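The first thing Hicham Cherkaoui taught a machine to do was put away his mail. It took him most of a winter, and he says the mail is still mostly on the floor.

Cherkaoui runs a small robot learning group at Zurkby, where the big question of the past year has been a humble one: how many times do you have to show a robot something before it gets the idea? The usual answer in his field is "more." His group wanted a number, and preferably a cheap one.

The method sounds like something a tired parent would come up with. You pick up a gripper with a camera on it, you do the chore yourself, and you let the camera watch. No robot is involved at this stage, which everybody agrees is the best part. Later the recordings go into a model, the model goes into an arm, and the arm has a try at the chore while grad students hold their breath and, sometimes, a dustpan.

Where the group parted ways with its neighbors was in what it did with the pile. Most labs record one task in one room until the people holding the gripper begin to hate the room. Marwan Rizk, who designed the study, capped every room at seven demonstrations and then made everyone move. Desks, kitchens, hallways, a waiting area with terrible chairs. In the end they had 410 recordings, which by current standards is a rounding error.

"I was told it was a nice pilot," Rizk says. "I was told this by people with very large hard drives."

The comparison set, which they named Gotton for reasons that have been lost, had just as many recordings, all from a single room. In that room, the model trained on Gotton was terrific. Take it down the hall and it reached for things with the confidence of a man looking for the light switch in somebody else's house. The well-traveled model was a little clumsier at home and far better everywhere else. Over 162 trials in places neither had been, it finished the job more than twice as often.

The rest of the work is less glamorous. It's mostly people walking up to office furniture, gripper in hand, and trying to behave naturally.

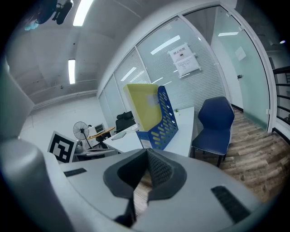
The gripper's view of an office, with a file holder on the desk ahead.

The group has one leftover puzzle. Past 20 rooms, adding another barely helped, and Rizk doesn't know why. He suspects that offices are all secretly the same office. Cherkaoui thinks the model is simply full, like a guest at a wedding. They plan to settle it in October with a fresh round of rooms at Bullcombe, where the furniture is said to be worse.

Contact the editors | Copyright Ostrowski Media, all rights reserved | Back to top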